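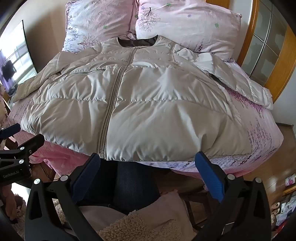 Jendodetti's reply to our last report was that coat numbers alone won't do, and that they want to see how long families wait. We have added waiting times.

**Winter coat program, 20 Oct 2022**

- Coats given out: 98 - adult sizes went first.
- Requests still open: 14, mostly from the Tonosora shelter.
- Longest wait: 55 days, for a child's size. Average wait is not ready yet.
- Padded jackets are still the most requested item.
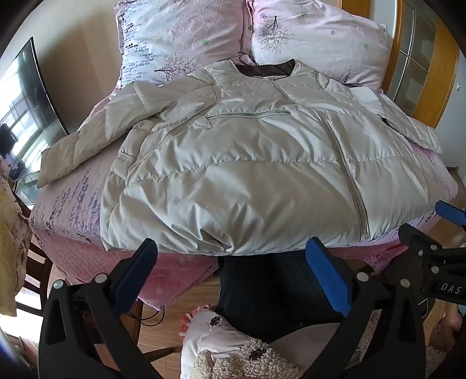

- Spending is within budget. The Koutsoukos storage lease runs to March and we need a decision on renewal.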